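Stondcombe Community Boards > House & Home > Shared Kitchens and Break Rooms

Thread: Do mugs live on the table or in a cupboard? (and other crimes)

pelmet_422
Our break room at work has exactly one surface anyone cares about, and it's the table under the shelf where the little oven used to be. Over the winter it has filled up with mugs. Also bottles, a bowl, a thing of tea bags and somebody's vitamins. I proposed putting everything away in the cupboard at the end of each day and was looked at as if I'd proposed closing the building.

So I'm asking strangers. Do things in daily use stay out, or do they get put away? We have 12 people sharing one sink, if that changes your answer.

Rothe
Out. A mug in a cupboard is a mug you wash twice, once when you put it in and again when you find out what the cupboard smells like.

gravyboat504
Away. I've worked in four offices and the ones that left things out all ended up with The Bowl. You know the one. It has a spoon in it and it belongs to a person who left in July.

pelmet_422
We have The Bowl. I didn't want to say.

Everaldo Toledo
I've set up a few of these rooms and I'd say a row is fine and a pile isn't. If everything stands in one line in front of whatever appliance you've got, people can see their own cup and take it. Once you have a second line behind the first, the back one is lost until somebody moves out.

Rothe
A row in front of the oven? So you move five things to heat a sandwich?

Everaldo Toledo
You move one thing. The one in front of the door. Usually it's yours, you just put it there.

Rothe
It is never mine.

gravyboat504
Can we talk about stuff on TOP of the appliances while we're at it. Our fridge has a whole second story. The router went up there because it was the only spot with signal, then a box next to the router, then a basket, and now when the door shuts hard everything shuffles an inch toward the edge. I've marked the edge with tape so I can follow its progress.

jedik_fan
Router on the fridge is standard. Where else would it go?

gravyboat504
Literally a shelf.

jedik_fan
Mine's been up there since we moved in and it has never fallen. I will concede that the Jedik basket I bought to tidy the wires around it has fallen twice, once into soup.

Bernd Heitmann
The height is fine but the big metal box isn't great for reception. I'd put it on the wall if you're allowed to drill. If you aren't, top of the fridge, toward the front, antennas up, and stop piling things beside it. Cables are the bigger problem in most of these rooms anyway. A power strip on the floor by the wall collects crumbs and gets mopped by people who don't look. Screw it to a table leg or hang it from the back of the table.

pelmet_422
Ours is on the floor. It has been mopped. We don't discuss it.

Rothe
I'd like it noted that I was told off for one mug and this person is mopping live electricity.

Wivimar
Lurker, first post. Our place is one big room that does everything, so I read this thread with a sinking feeling. We have the cups lined up in front of the white box on the back table and I've always thought of it as neat. Now I'm less sure. There's a coil of white cable hanging over the edge of the table which I have personally walked past for the better part of a year. Judge away, I can take it.

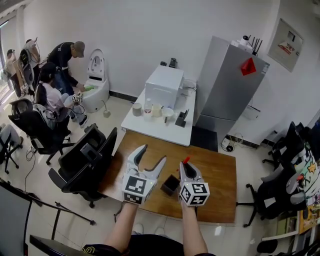
Last edited by Wivimar on 2021-02-15. Reason: fixed attachment

Rothe
OK first of all that is a row. One gray cup, one bottle, one mug, one bowl. I'd drink from that table. Not from the bowl.

gravyboat504
There's a utensil in the bowl. There is ALWAYS a utensil in the bowl. I rest my case and I'd like it washed.

jedik_fan
And a router on the fridge with other stuff next to it! Thank you, Wivimar. I feel seen.

Everaldo Toledo
That's pretty close to what I meant by a single line. I'd move the cable coil first, before somebody catches a sleeve on it and takes the table's contents along. A hook under the tabletop does it. The wooden table pushed up end-on to the white one is a good arrangement too, you can work on one and keep the cups on the other, as long as people respect the border.

Wivimar
They do not respect the border.

pelmet_422
Are we going to talk about the toilet?

Wivimar
What about it?

pelmet_422
The toilet on the left. With the lid up. In the same room as the mugs.

Wivimar
It's one of the smart ones.

pelmet_422
I withdraw every complaint I have made about my break room.

Bernd Heitmann
Lid down when the cups are out, is all I'd say. Otherwise my note is the same as before: cables and a strip on the floor along the wall by the fridge. Get them up. The floor mat is in a sensible spot.

gravyboat504
Back to the original question if I may. Is anybody going to defend cupboards besides me? A cupboard has a door – the door is the whole point.

Rothe
The door is where The Bowl goes to hide.

pelmet_422
Update from my end. I tried the single row yesterday. It held until lunch, then a second row started behind it, and by the time I left there was a mug on top of another mug. I've ordered 2 hooks and a small rack. If the rack fills up I'm going over to the cupboard side with gravyboat.

gravyboat504
We have room. Bring your own sponge.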